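Filed under: Household Cloths / Questions and Answers

Ornar Striped Cloths: Frequently Asked Questions

Updated 28 December 2025

These are the questions we get most often about the blue and white cloths, with answers from the shop. If yours is missing, write to us and include your order number if you have one.

What are the cloths made of?

Cotton, warp and weft. The blue yarn is dyed before weaving. We don't print on any of the cloths we sell.

What sizes do they come in?

Two sizes. The small is 18 by 18 inches and the large is 20 by 28 inches, measured before washing. Expect the large to lose up to an inch in length after the first warm wash. The width changes less.

Is the striped cloth the same as the Tresska?

No. The Tresska is our plain white cloth with a single band at each end. It's heavier and takes longer to dry. The striped cloth is lighter and more open, and folds smaller. People who order a mix usually use the striped ones for glasses and plates and keep the Tresska for hands.

Why are some of the blue lines darker than others?

The blue yarn comes to us in two shades, one strong and one pale, and both go into the same cloth. The pale lines have been pale since the day it was woven. If you have an older cloth and can't tell whether it has faded, open a corner of the hem fold and look at the inside, where light and soap don't reach as easily.

The lines aren't straight. Did I get a second?

Probably not. The stitched lines are broken up into short dashes, and some have a wave in them. The weave is loose enough that they shift a little when the cloth is handled, and more after washing. Pulling the cloth flat while damp brings them most of the way back. We sell seconds separately, and those are marked on the packing slip.

How should I wash them?

Wash before first use. Warm water, ordinary detergent, similar colors. Skip fabric softener, as it leaves a coating and the cloth stops picking up water. For the first two washes keep them away from anything white that you care about.

Can I use bleach?

Not on the striped cloths. It takes the color out of the hem unevenly and you end up with blotches. For coffee or tomato, soak overnight in cold water with a spoonful of washing soda, then wash as usual.

Can they go in the dryer?

Yes, on low. Take them out slightly damp if you plan to fold them right away. Line drying is fine too. Hang by a hemmed edge and not by a corner, or the corner will stretch into a point that takes a wash to go away.

Do I need to iron them?

No. If you want them flat for a table, iron on the back with a medium setting while the cloth is still a bit damp. Press along the hem first, then work in toward the middle.

How do I fold them so they stay folded?

Loose cotton slides on itself, so a neat stack tends to lean over by the end of the week. This is how we do it in the packing room:

1. Lay the cloth flat and smooth it from the center out.
2. Bring one long side over to a third of the width, then the other long side over that.
3. Fold the strip in half, hem to hem.
4. Fold once more and set it in the drawer with the folded edge up.

Vusumuzi Ngubane runs our packing room and folds most of what goes out. He does the small size in quarters instead, and that works just as well if your drawer is shallow.

How do I pick one up without dragging it out of shape?

Take hold of the hem. It's woven much more tightly than the body of the cloth and holds its shape. If you pinch a single layer in the middle and pull, you can draw a thread. A little bunching where you grip is normal and will shake out.

I have a pulled thread. What now?

Don't cut it. Lay the cloth flat and stretch it gently in both directions, and the loop will usually work its way back in. If it doesn't, use a blunt needle to ease the slack along the row, an inch at a time. Only trim a thread that is already broken.

How long do they last?

That depends on how you use them. We have cloths in our own kitchen that have been through the wash for six years. The first place to wear is nearly always the fold, so change your folding line now and then.

How many do you make?

We weave in runs of 1,000. The September run was larger, 2,000 cloths, of which 700 were the small size. When a run sells out, the next one takes eight to ten weeks.

Do you sell to restaurants and shops?

Yes. The Girnton warehouse handles wholesale orders and ships twice a week. Wholesale packs are all one size. The blues can differ a little between runs, so order everything you need for one room together.

Can I return a cloth after washing it?

If there is a fault in the weaving or the hem, yes, washed or not. Send us a photo first. Unwashed cloths can come back for any reason within 30 days.

Is the hem the same color as the stripes?

It's close to the stronger of the two blues, but it looks brighter and more even. In the hem the blue is packed solid. In the lines it is crossed by white, and the paler lines can nearly disappear into the weave in some light. If you're trying to match napkins or a runner, match to the hem.
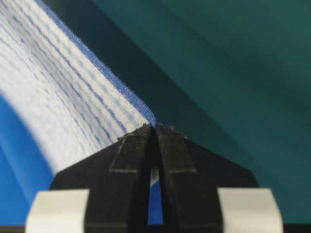
Reader comments (4)

dell_r
I used bleach on mine before reading any of this. Can confirm about the blotches. The body of the cloth was ok, hem is ruined.

Marguerite
Could you say whether the Nautiyal napkins match these? I have eight and would like cloths to go with them.

Ornar shop
Marguerite, the Nautiyal blue is greener than ours. They look all right together on a table but they won't match side by side. We can mail you a hem offcut if you send your address.

pk in the kitchen
The folding with the edge up finally fixed my drawer. Mine shrank more than an inch though, closer to an inch and a half on the large, but I did wash it hot by mistake the first time. Still use it every day. Would buy a third size if you made one, something long enough for a bread basket.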